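16 June 2025

Slept badly, woke up before the alarm, and decided I might as well use it. I took the 70 and was in before anyone had turned the lights on, with a bag of peaches I'd bought for the whole week and had already eaten two of on the bus. My keys were at the bottom of the bag under the peaches, so now my keys are sticky. So is this notebook, a little, in the corner. Sorry, notebook.

I'd promised myself I would spend the morning on the table and only the table. It has been bugging me since March. Everything gets put on it, everything gets dragged across it, and the big white board that lies on top has gone from white to that color white things get when people say they're "still fine." There are faint gray smudges all over the left part of it, and scuffs, and a kind of dusty look that I keep thinking is crumbs until I run my hand over it. I've gone at it with a damp cloth, a dry cloth, and the pink eraser from my pencil case (this was the best of them, I'm sort of proud of that). The smudges got a little lighter and then they stopped getting lighter, and I stood there rubbing the same spot for so long that Seraina came in, said good morning, made herself a coffee, came back, and said good morning again.

She thinks we should flip the board over. I think the other side is worse. We looked. The other side is worse.

So it stays the way it is, with the smudges, and I've made my peace with that for today. I did wipe down the wood around the edge too, where the table shows past the board. It's a nice light wood and you forget it's there because your eye goes straight to all that white. There was a dried ring from somebody's cup along the near side. Mine, most likely. I'm the only one who puts a cup down without looking.

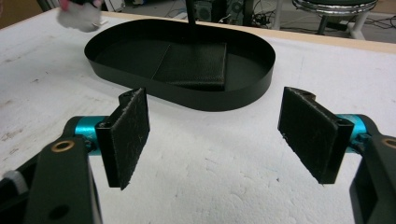 The tray question

I've written about the tray in here before, I think, but I can't find the page and I'm not going to hunt for it. It's the dark green oval one, with the edges that come up a bit all the way round. Seraina Riedl brought it in from her own kitchen, where it used to hold lemons, and ever since then people have had opinions about where on the table it belongs.

I like it at the far side, in the middle. Then you've got all that clear space in front and you can see what you're doing. Hannelore likes it closer, on account of her shoulder, and I do see her point, but when it's close I bump it with my sleeve every single time, and then it's crooked, and then I can't think about anything else until I've straightened it. We settled on far for the morning and closer for the afternoon if she wanted it. She forgot to ask for it, and I didn't bring it up. That's a small meanness and I'm writing it down so it's at least on the record.

I washed it as well. Warm water, the blue sponge, dried with a paper towel because the dish towel sheds. Green is a very forgiving color, it looked clean before and it looked exactly the same amount of clean afterward, but I know the difference.

Oh — and I looked up "tray" at lunch to see where the word comes from and got distracted by a long page about butter dishes. I now know more about butter dishes than I'm ever going to need. Some of them are really lovely! There was a ribbed one with a lid like a little roof and I nearly ordered it. I don't even keep butter out.

Little friend in the hood

The toy's been the star of the week. It's one of those small plush ones, it looks like Kuromi to me, with the black hood with ears and the pale little face and the pink body, and a bit of lavender up on top of the head. I don't know enough about these characters to swear to it. My niece would know in half a second, and would be disgusted with me for asking, and would then tell me all about it for an hour, so I'm saving that phone call for a rainy day.

What I like is that it stands up by itself. You wouldn't believe how many plush toys won't. We had a rabbit for a while that folded in half if you so much as breathed near it, and a bear from the Kuvlow bin that could only sit, and only if you jammed its feet out in front. I'd put the rabbit down, get everything just right, reach for it, and over it would go with its face flat on the board. Very tragic. I put it in the drawer in the end, and then I felt bad and put a tissue under its head. 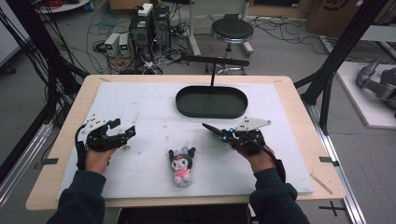

Anyway, I kept the hooded one down near me, toward the front and in the middle, and spent a good long time on the silly business of deciding which way it should look. Facing me felt right. Facing the tray, it looked as if it was sulking. Seraina said it's a stuffed toy and has no plans. I said she should try working opposite it for an afternoon.

I also changed stools. I'd been on the wobbly one since spring and I've had a twinge in my lower back that I was blaming on my mattress, so I went and found a different one, and lo and behold. I do like those round stools with the black tops and the shiny bases, they're easy to wipe and you can shove them out of the way with your foot when you'd rather stand. And mostly I'd rather stand. I get a better reach standing up, and I don't slump. By the middle of the afternoon I'd stopped noticing my back completely, and of course the minute I noticed I'd stopped noticing, it started up again.

The floor over there needs a good going-over, by the way. I'm putting that here so I remember it. All those cables, black ones and white ones, lying in a heap together, and every bit of fluff in the building goes to live in them. I got down on my knees at one point with the handheld vacuum and did what I could reach, and then I lost my nerve, as I always do near anything with a green number lit up on it. I did the open bits of the gray floor and left the tangle for a braver person. Hannelore said leave it, she'll do it properly with the lights all on. Fine by me!

Wood stick, still here

There's a thin wooden stick that has been lying around on the right side of the table and I cannot find out what it's for. I asked Seraina, I asked Hannelore. Hannelore Baumgartner has been there the longest of any of us and she picked it up, looked down the length of it like a pool cue, and put it back exactly where it was. So that's where it stays. I've tried throwing it away twice in my head and both times I imagined somebody coming in the next day and saying "has anyone seen my stick?"

Same goes for the cardboard box, if I'm making a list. I've stopped seeing it, really. You walk in with fresh eyes one morning and think, goodness, a box, and by lunch it's part of the wall.

Lunch, since I mentioned it, was the last of the lentil thing from the weekend with a peach cut up in it. This sounds awful and was very good. I ate it outside on the step with my shoes off. A woman went by with a dog in a sweater, in June, and the dog gave me a look of such suffering that I nearly said something.

Home

Left at 5, missed the bus, walked as far as the Leitner bakery, and got the next one from there with a seeded roll for my trouble. I finished the Nandar book on the way (well, I got to page 111 and skipped to the last chapter, I'll allow it). It was the brother. I'd thought it was the brother from the very beginning and then talked myself out of it, so I'm counting that as half a win.

Did a load of dark things when I got in. The navy top's picked up white fuzz all down the front and both arms, and I went over it with tape, and then with the lint roller when I found the lint roller, in the drawer with the batteries, where I have no memory of putting it. It looks a lot better. The cuffs are going, though. I could turn them under and stitch them, or I could wear it as it is until it falls apart, and I know myself, so.

Letter from the Drarnton library to say I owe for that atlas. I took that atlas back! I remember the slot being too narrow and having to feed it in sideways. I'll go in and be polite about it tomorrow, and bring the card with me, the one ending in 1279, because last time they couldn't find me under my name.

Things for tomorrow, before I forget: peaches for Hannelore, who said she hadn't had a good one yet this summer. A new sponge. Ask Seraina if she wants her tray back at some point or if it's ours for keeps. Move the good stool somewhere I'll find it first. And I want to try the eraser on that one long scuff again, with a fresh one, the white kind, because I think the pink might've been leaving a little pink behind.

Ten o'clock already. Window's open, somebody down the street is practicing the trumpet, the same four notes, up and then up and then a bit flat. Going to read in bed for a while, if I can find anything in this apartment I haven't read.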